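4.2 Keys, and who ends up with them

I went into this part of the study thinking I'd be writing about filing. I wasn't. Once I'd sat through the July interviews at the Trondville office, it was pretty clear people wanted to talk about keys (where they live, who has the spare, what happens when someone leaves for Zevport with one still on their ring). So I dropped half my questions and let them go.

Of the 73 staff who filled in my survey, most told me they had lockable storage near their desk and hardly ever locked it. I'd expected the opposite! Locking up felt rude to them, a bit like covering your test paper at school. Karamanlidis (the earlier study I lean on in Section 2) calls this "courtesy openness", and I've kept the term even though I find it a mouthful. Figure 4 has a typical cabinet, with the key left in the lock.

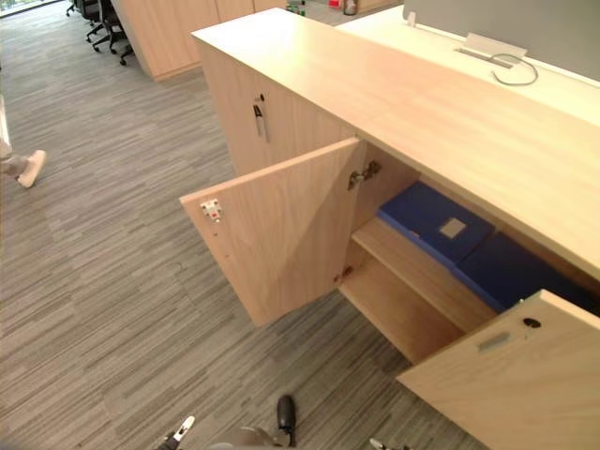
Figure 4. Office cabinet, upper door closed with key in lock, lower door open.

Kalliopi Sfakianakis told me I had the manners part backwards: people leave things unlocked so they won't get blamed when a folder goes missing, and courtesy is what they say afterwards. I've gone back and forth on that. Her reading does fit the Daltent interviews better than mine, where five people brought up blame before I'd even asked, and I've coded those answers separately in Table 5.

What neither of us can explain is the spares. The office paid 600 dollars for a labelled key safe, and the staff I interviewed still kept their spares in a mug.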